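June · by Xuelian Yu and Xiaoyan Yin
14 shares · 3 comments
Get new working papers by email. Enter your address to subscribe. You can unsubscribe at any time.

4. Shared charging surfaces

4.1 Why the charging spot deserves its own section

Section 3 treated the home and the small office as a set of storage places: shelves, drawers, hooks, bins. Charging spots did not fit any of those groups, and we are delighted that they didn't, as they turned out to be the richest part of the whole study. A charging spot is a place where things are stored for a few hours at a time, tied down by a cord while they are there, and taken away again by people who are usually on their way out the door. It has the habits of a coat rack and the layout of a workbench. Very little of the earlier writing on household order looks at it closely, and we found something new to think about on nearly every visit.

We use "charging surface" for any flat top on which a power strip or wall adapter is used by more than one person. A nightstand used by a single person is left out. A kitchen counter with a strip that serves a family is in, and so is the side table by the door of a shared office. The 30 sites in the study all had at least one such surface, and 6 of them were workplaces. All of the sites were in Cliltidmont and the neighboring district of Kitotby, where older buildings tend to have few wall outlets per room. We suspect this pushes people toward power strips sooner than it would in newer housing, and we return to the point in Section 6.

4.2 What collects there

Four kinds of things make up nearly all of what we found: the strip itself, the chargers plugged into it, the cables, and the devices. A fifth group, which we call guests, covers everything else that lands on the surface because it is flat and close to hand (keys, mail, cups, trays, a library book). Guests matter more than we expected, and Section 4.5 is given over to them.

The strip is the anchor. Once it has been put down, it tends to stay put, and the rest of the surface arranges itself in relation to it. People could often tell us where every family member "parks" a phone, and they gave these places in terms of the strip: the near side, the far end, behind it. Hardly anyone mentioned the table.

Chargers come next in order of stubbornness. A charger that has found a socket is rarely unplugged, even when the device it came with has been replaced. Strips with USB ports add a lovely complication here. A port takes a cable directly, with no charger at all, so the same strip can hold two styles of charging side by side. In interviews people were quick to say which they preferred, and the reasons had a lot to do with trust. A charger of one's own felt like a known quantity. A port on a shared strip felt like public property.

Cables are where the fun begins. They are the only part of the group with real length and no fixed shape, and they take up far more of the surface than their volume suggests. A single long cable, let go in a loose loop, can claim half a tabletop. Figure 3 gives a good sense of this. The pale lavender cable from the mint-green charger swings wide across the marble-patterned top and around a phone that is lying flat, while the white cables stay in a tangle close to the strip.
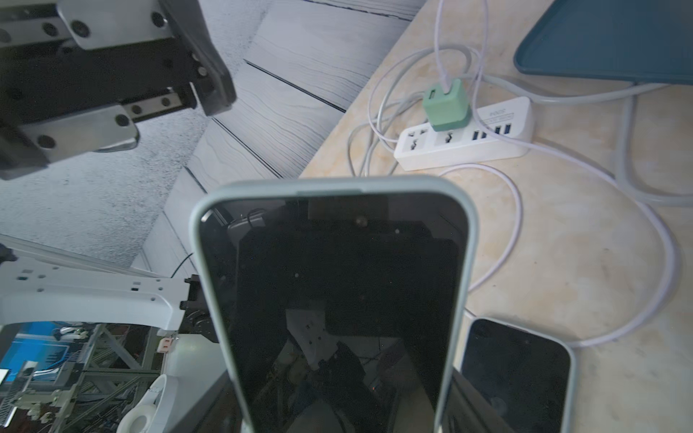
Figure 3. A shared charging surface with power strip, charger, cables, and two phones.

Xiaoyan Yin objected, on reading an early draft, that a wide loop should not be counted as disorder at all. A loop that lies open can be followed by eye from one end to the other, she argued, and a person in a hurry can find the right plug in a second; the neat little bundle next to it may look better and be much harder to use. She asked that the scoring sheet be changed before any more visits were made.

We changed it, and the study is much the better for it. The first version of the sheet gave a single tidiness score from how much of the surface was covered. The second version keeps that score and adds a separate one for what we now call traceability, meaning how easily a person can follow a given cable from its plug to its free end or its device. The two scores come apart again and again. A surface may be well covered and easy to trace, or almost bare and hopeless.

4.3 Traceability

To score traceability we asked the people at each site to do a simple thing: pick a cable by its free end and name the socket or port it belonged to, without pulling on it. Then we asked them to check. The task takes a few seconds and people love it. At several sites it set off a small contest between members of the family, and we had to ask everyone but the first person to wait in the hall.

Three features of the cables made a clear difference. Color was the strongest. A cable in a color of its own was named correctly far more often than one of several white or gray cables, and this held for people who told us they never paid attention to such things. Thickness helped as well, though mostly by touch. People would lift a cord slightly between two fingers and say "no, this is the fat one" before they had looked. Length helped least, and in one direction only: very long cables were easy to trace when open and very hard once they had been wound.

The Prurketti building, the largest of our workplace sites, supplied a charming case of color at work. Staff there had never agreed on any system. Over time, though, each regular user of the shared table had come to own a cable in a different shade, picked simply so that it wouldn't walk off with somebody else. By the time of our visit the colors did the job that labels are supposed to do, and the stickers put on the strip during an earlier reorganization had been worn blank. We saw the same pattern, in a smaller way, in family homes with teenagers.

Bundling gave the most mixed results. Ties and clips improved the tidiness score on nearly every surface that had them. They improved traceability only when each cable was bundled by itself. Where several cords had been gathered together, people often guessed, and guessed wrong, and then undid the bundle in order to check. We would dearly like to know how long a shared bundle lasts in daily use. Our visits were too far apart to say.

4.4 How phones are put down

We had planned only a short note on the position of the devices, and it grew. Most phones that we logged were lying flat, and those that stood upright were propped on something or held. Whether a flat phone lay face up or face down was remarkably steady from person to person. People who put their phones face down did so at home and at work, with a case and without one.

Cases bring a practical point. A case with thick edges lifts the phone slightly and changes how the plug sits, and several people had bought a second cable only because the first would not seat well through the opening. The old cable was almost never thrown away. It stayed on the surface, still plugged in, and became part of the background. We called these sleepers. A sleeper is hard to spot by looking, and the people at the site were often surprised to meet one during the tracing task ("I thought that was yours").

In the diary part of the study, families noted each time a device was placed on or taken from the surface over one ordinary week. This gave us 1780 entries. The busiest stretch fell in the evening, as one would guess, but there was a second, sharper peak just before people left in the morning, made up almost wholly of short top-ups lasting around 20 minutes. Wednesday was the fullest day in the diaries. We have no explanation for that and would be glad to hear one.

4.5 Guests

Guests are the items with no electrical reason to be on a charging surface. We began by treating them as noise and ended up very fond of them. They are drawn in by the same thing that draws the phones: a person coming through with full hands and a flat top within reach.

Trays are a special case, as they are often brought in to create order. When a tray held the phones, cables had to climb over its rim, and people tended to abandon it within a few weeks. When a tray held the guests and left the phones outside, it was usually still in use at our second visit. The Fang household had tried it both ways and argued strongly for the second. Their view was that the phones already have the strip to tell them where to go, and it is the keys that need help.

This suggests a plain piece of advice, which we offer with some excitement as it costs nothing to try. Give the loose things a home of their own next to the charging area, and let the cables lie open. A surface set up this way will not win any prizes for looks. It did well on traceability at every site where we found it, and the people who used it had fewer complaints about missing cords.

4.6 Limits of the scoring

The tracing task was always done in daylight, with the person standing at the surface. Much real use happens in the dark or half asleep, and we expect that color counts for less then and thickness for more. The task also says little about visitors, who do not know which cable belongs to whom. Xuelian Yu is now running a version with guests of the family, lights off, and the first results will be added to Appendix B.

3 comments · 14 shares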